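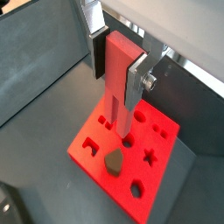
Workshop notebook, Fuscombe toy bench
February, started 9.40, entry by the bench lead

Second go at the sorting board question. The note from Sasden says the red boards are "fit for purpose as supplied" and that the trouble is all in the blocks. I don't believe it, or at least I don't believe it on the strength of what they sent, which was a paragraph and a price.

To recap for whoever picks this up. The complaint was that the two-legged block, the tall one with the slot cut up into the end, sticks in some boards and drops straight through in others. Same mould for the boards, same paint on the blocks, supposedly. Sasden want us to sand every block and be done. That is a lot of sanding on a hunch.

What bothers me first is the colour. The block is a dull pinkish red and the board is a proper bright red. If they came off the same order sheet, with the same paint named on it, I would expect a closer match than that. It may mean nothing for the fit. It may mean the blocks came from a different batch with a different number of coats, and coats are thickness. Asked for the batch record. Was sent the price again.

Second thing is the holes. The board has the round hole, the oval, the arch and the little square ones, and everybody (me included, last month) has been checking the round one, as it's the easiest to get a gauge into. A good round hole tells you the round hole is good. The two-legged block doesn't go anywhere near it. The pair of small squares is what matters and the gauge set we have is useless for square corners. I have ordered nothing yet. Might be able to file up a square peg from the scrap tin and call that the gauge, as long as we all use the same peg.

Method for today, so it can be repeated:

Board goes in the gray bin, flat on the bottom, no packing. Blocks sit at room temperature on the bench for 16 hours first, because last time some came straight off the van. Legs down, let go, no pushing. If it needs a push it is a fail. I know that is harsher than Sasden's version, where "light finger pressure" is allowed, but nobody's light finger is the same as anybody else's and a two-year-old's is a fist.

Turn the block end for end and repeat. If one way round goes and the other doesn't, the legs aren't the same, and we can stop arguing about paint.

10.50. First 6 blocks done. Four drop in, two stick. Of the two that stick, one goes if you turn it round. So that's one leg fatter than the other, or the slot is off centre. Not the board, in that case. Annoying, as I was enjoying blaming the board.

11.30. Tried the sticking pair in the spare board, the Brunero one, same pattern. Both go in. So now it is the board again. Or the Brunero board is simply loose everywhere, which I suspect, having had the oval peg rattling in it before Christmas. A loose board that hides a fat block isn't a better board. Please don't write this up as "Brunero solves it". I can see somebody wanting to.

12.15. Stopped and looked at the edges of the square holes under the lamp. There is a faint lip on the inside of one. Could be flash from the mould, could be paint. Scraped it with a thumbnail and it didn't shift. Left it alone, as once I start cutting at it the board is no good for testing.

Szénási's leaflet on wooden blocks has a table of clearances which people keep quoting at me. It is for pegs of one leg. It says nothing about two legs sharing a slot, where the gap between them has to be right as well as the width. I wouldn't lean on it.

Where it stands. Six blocks is not a result. There are 130 in the crate and I want at least 10 from each layer before I put my name to anything, including the ones at the bottom which have had the weight on them. No sanding until then. If Sasden ring, they can have the method above and try it themselves without the finger.

To do: file the square peg. Mark the top corner of the board in pencil so it goes in the bin the same way each time, I forgot this morning. Ask again for the batch record. New lamp bulb.

Fuscombe toy bench notebook. Queries to the bench, not the front office. Copyright Fuscombe. Back to top

Recent entries
Stacking rings: the wobble, again
Paint chips and the dishwasher claim
Oval peg rattle, Brunero board
Crate labels that fall off
Why we stopped trusting the blue gauge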